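Equipment > Benchtop Automation > Grippers and Tooling

Trunus Teardown Kit for Small Arms: Worth a Look?

Posted by Marleny Sotelo, Mar 9, 2021

184 shares | 3 comments

Piltcombe sells the Trunus as a drop-in kit for shops that strip old office computers for parts and scrap. You get a two-finger gripper, a small wrist camera, a wall rack for fixtures, and a license for the software that ties it all together. You supply the arm. The sales sheet says the kit will "pay its own way by the second pallet." I have read that sentence on a lot of sales sheets.

We run a refurb bench at Godon. The work is dull and hard on the hands, so I'm the customer they have in mind. I wanted to like it more than I do.

Setup took two of us most of a day. The mounting plate went on without a fight. The camera cable is too short if your arm reaches down into a case instead of across a table, and Piltcombe will sell you a longer one, at a price I'd call rude. The manual gives 30 pages to safety zones and half a page to teaching a grip. I'd have split that differently.

The fingers are the best part. They are narrow enough to get down inside a tower and they don't chew up plastic, which our old pair did every time. Drive brackets are the job I'd trust them with first. They're stiff, they have an edge to hold, and they tend to be a color the camera can pick out.
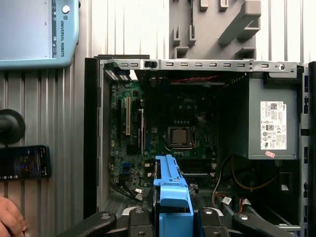 Trunus fingers on a light blue drive bracket, side panel off. Wrist camera view.

Cables are another story. Any power supply with a fat bundle hanging in the open part of the case gives the software trouble. It plans a nice straight path right through the wires. You can draw a keep-out box by hand, but then you're drawing one for every model that comes across the bench, and we see about 40 of them. Piltcombe says an update in April will handle loose wiring. I'll believe that when I've watched it.

I would also keep it away from the processor and the memory for now. The brochure shows both being pulled. Their rep, a Mr. Lyimo, was polite on the phone and could not tell me how many boards got bent while they were learning to do it. Side panels are on you too. The kit doesn't come with a driver, so a person has to open every case before the arm has anything to do.

Support answers email the same day, and the answers are from someone who has used the thing. I'll give them that.

Should you buy one? If you take in big lots of the same tower, maybe. Ask for the loaner first and run your own junk through it, with the cables left the way they came. If your pile is as mixed as ours, a person with a screwdriver is still cheaper. We're sending the loaner back at the end of the month and keeping the fingers, which they do sell separately.

Filed under: Grippers, Refurb and Recycling, Hands-On Reviews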